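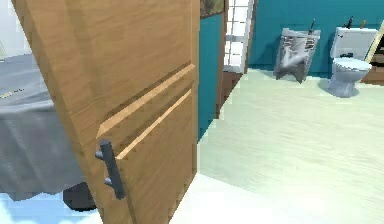
By the Grimham Home Desk | Updated January | 6 min read

How to quiet a squeaky door hinge

Search for this and you'll get 60 tips, most of them copied from each other. Cooking oil is the worst. It works for a week, then goes gummy and collects dust. I don't think much of rubbing a pencil on the hinge either.

What you need: a hammer, a large nail, a rag, fine steel wool, and plain white grease. The Drestell hinge kit is 11 dollars and, as far as I can tell, is a small tube of grease in a big box.

1. Close the door. Start with the middle hinge.

2. Tap the pin up from below with the nail. Some hinges have no hole underneath, so check first.

3. Wipe the pin, then scrub it with steel wool until the black stuff is gone.

4. Smear on a thin coat of grease. Drop the pin back in and swing the door a few times.

5. Do the other hinges one at a time, never with two pins out at once.

Still squeaking? Tighten the screws. A bent pin won't be cured by any spray, whatever the can promises. Replace it.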